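Tavidetti Bedroom Tidying Notes – README

Room-by-room notes and labels, bedroom part
Maintainer: Jeptoo Chege
Last edit: Sep 18, 2025

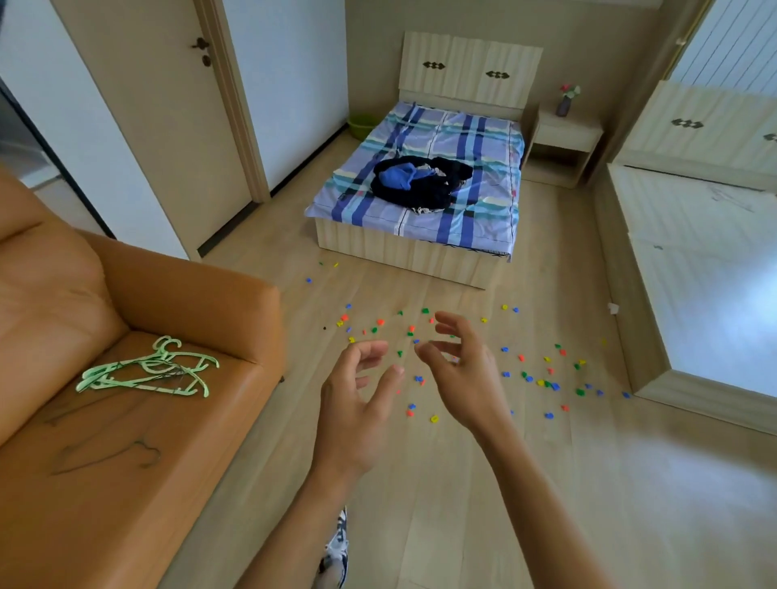 Bedroom, view toward the bed. Green hangers on the sofa seat, plaid sheet on the mattress.

What's in here

Notes and labels for tidying jobs in furnished bedrooms. Clothes hangers, bedding, shoes, stuff left on seats. Kitchen and hallway are in separate folders, don't mix them, the label lists are different.

113 sessions in this release. 1,427 labeled steps. A step is one thing done to one item or one bundle: pick up, untangle, hang, fold, straighten, put down. Walking between places is not a step.

Folders

sessions/ – one text file per session, plain UTF-8
labels/ – item names and step names, tab separated
rooms/ – one card per room, furniture and surfaces only
old/ – February version, kept for people who already cited it. Please dont start anything new on it

Jobs covered

Hangers: collect from seat or bed, untangle, sort by shape, back on the rail
Bed: straighten sheet, tuck edges, pillows if there are any
Seats: clear everything off the cushion
Floor: shoes paired, anything else picked up
Doors and handles: not a job, but named in the room cards so you can say where things are

Room card, short version (the one at the top)

floor: light wood-grain laminate
bed: double, pale wooden base, tall cream headboard with vertical ridges, two dark brown diamond motifs
sheet: lavender, plaid, wide royal-blue stripes
sofa: tan-orange leather, creases, faint scuff marks low on the seat
door: cream, dark bronze lever handle
items on sofa: hangers, pale green plastic, tangled

Labeling rules

Hangers hooked together = one bundle until the first one comes free. After that label them one at a time. We went back and forth on this and old/ does it the other way, so step totals from the two versions can't be compared.

"Sofa" for anything upholstered with an arm. Not couch, not settee. A search for couch should return nothing, if it does tell me.

Sheet hanging over the side of the base is "edge loose". Only use "untucked" if an earlier step in the same session has it tucked.

Scuffs, creases and stains go in the room card and stay out of the step labels.

Color words: keep to the list in labels/. Pale green is pale green, not mint. Tan-orange was added for the leather, brown was wrong and orange was worse.

Known problems

2 sessions have the bed steps in the wrong order. Fix is written, not merged yet.
4 room cards still say "wardrobe" where it should be "closet".
Orkley rooms use the older handle names (knob for everyting). Urio rooms are fine.
Fold and roll get confused for towels. Treat as one class if you need clean numbers.

Use

Fine for research and teaching. Credit Tavidetti and link back to this page. For anything commercial ask first – the Nustora rooms came with their own terms, see the terms file in rooms/.

Corrections

Send to Jeptoo Chege with the session number and the line. One correction per message please, long lists get lost. Kitchen folder next, then the hallway shoe racks.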